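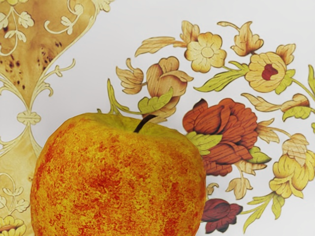
## Kitchen arm tips, after the carton mess

Oct 12, 2020. Quick notes, typing between runs. Everything was in the sim kitchen so no juice on a real floor, but the same program goes on the arm at the Ondov house in April and I'd like their floor to stay dry.

What went wrong, short version. Run 571. Arm picks up the juice carton, carries it to the back of the table, stops low, opens. Half the base was past the edge. Over it went. Then the arm reported "placed" and went looking for the next thing, cheerful as you like.

Erdal Saraç pulled the log. The table size had been typed in by hand back when we had the old table. New one is 52 mm shorter front to back. So the arm thought it had wood under the carton and it had air.

### Setting down near an edge

- Measure the table again every time you swap it. Tape measure, both directions, write it on masking tape under the top.
- Keep a no-go strip along all four sides. Ours is wider than a carton now. Loses some table, fine.
- Go down slow for the last bit. Wait for contact before opening. If there's no contact, DON'T open, go back up and ask.
- Juice cartons are tall for their footprint. Treat them like a candle. Anything you wouldn't put down with your eyes shut goes in the middle.
- Check the item is still there after letting go. One look from the camera. "Fingers open" is not the same as "carton standing" and we had been treating it like it was.

### Gripping cartons

Upper half is ok if the carton is full and unopened. Once it's open the top goes soft, grab lower. Too much squeeze on an opened one and it comes out the spout, I have done this with my own hand at breakfast so can't blame the arm much.

Plestard pads are worth a wipe before each session. Damp cloth, then dry cloth. No dish soap, leaves a film, stuff slides. Took me two weeks to beleive that.

Wide carton, narrow carton: set the opening per item. There was one setting for everything and Jiang had been nudging it up and down depending on the day. Now it's a list taped next to the stop button.

### Clear the path before you start

Tall things at the front of the table are the ones that get knocked. Milk especially, the gable top sticks up higher than you think when the arm swings back. Either move it first or tell the arm it's there. Plates can stay, but not with round food on them if the arm is going to touch the plate at all. It rolls.

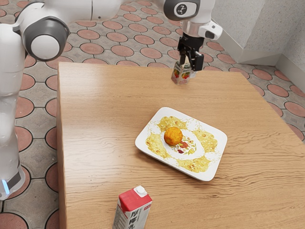
Same goes for anything you added late. Put an apple down halfway through a run, the arm doesn't know about the apple. Pause, add it, rescan, go.

### Patterned stuff

Separate problem, same week. Fancy flower patterns confuse the item finder. It picked a printed flower as a thing to grab, twice, and went down on a flat surface with the fingers closing on nothing. Motor got loud (well, the number for the motor got loud).

1. Run the finder with nothing to pick up out there. It should find nothing. If it finds something, that's your pattern.
2. Turn on the height check in Zummont. Anything flatter than 20 mm gets ignored.
3. Run it again with one apple.
4. Plates are lower than the cutoff, so handle those on their own list.

Plain tablecloth also works. Cheaper than all of teh above.

### Stopping it

- Know where the stop is before you press go. Left hand near it on the first run after any change, and I mean any.
- Never catch a falling carton with the arm still moving. Let it fall. Mop.
- Keep faces and kids on the other side of the table from the arm body.
- After a stop, open the fingers by hand control with something under the item. Folded towel is good.
- Don't hit resume. Restart from home position. Resume is how we got the second spill.

### Still open

Erdal wants 3,000 clean runs with the new edge strip before April. Seems a lot, but he's the one who gets the phone call. Glass jars not tried yet. Leave them in the cupboard until the contact wait has been tested with a half empty carton, which is next on my list after lunch.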